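3.2 Reuse of carrier bags in the household sample

The second part of the survey dealt with how often people bring their own bag when they shop for groceries. Households in Rastumthorpe and Brorkcombe were asked to keep a paper diary for 12 weeks, starting in April. Each trip was entered on its own line, with the store type, the number of items bought and the kind of bag used. After incomplete lines were removed, 2,966 trips remained for analysis.

We sorted bags into four classes: thin plastic, thick plastic, paper and cloth. The cloth class covers cotton, canvas and jute, and we did not split it further. Diary keepers often could not name the material, and an early trial by Boyang Deng showed that the same bag was entered under different names by members of one household. Backpacks and wheeled carts were coded as "other" and are left out of the tables.

Cloth bags were most common on planned trips, meaning those entered with a shopping list. On short trips made on the way home, people tended to buy a bag at the register or carry the items by hand. This pattern held in both towns, although Brorkcombe has fewer large stores and its residents made more short trips overall.

Ownership did not predict use very well. Some 30 households reported owning more cloth bags than they could count, and these households were no more likely than others to bring one along. Where the bags were kept seemed to matter more. Bags stored by the front door or in the car were used more often than bags stored in a kitchen drawer – a result close to the one Meng reports for office workers.
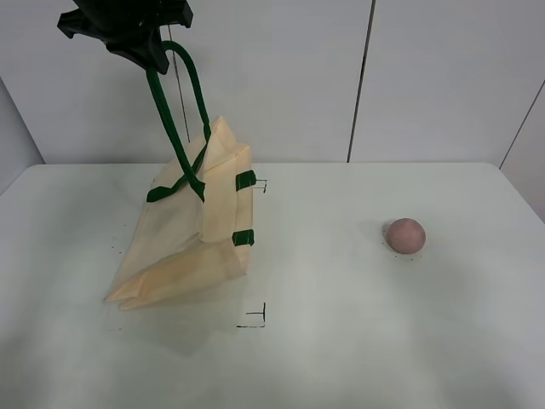
Figure 4. Canvas tote bag with long green handles.

Washing was recorded only in the last month of the diary. Few households washed their cloth bags at all, and most of those that did gave a spill as the reason. We asked 11 households to take part in a follow-up interview on this point. Several said they were unsure whether the bag would shrink, and two had stopped using a bag after a leak from packaged meat. The Plondivard questionnaire, which we used for the interviews, has no item on drying, so we added one. Answers to that item are given in Section 3.3 together with the data on repairs.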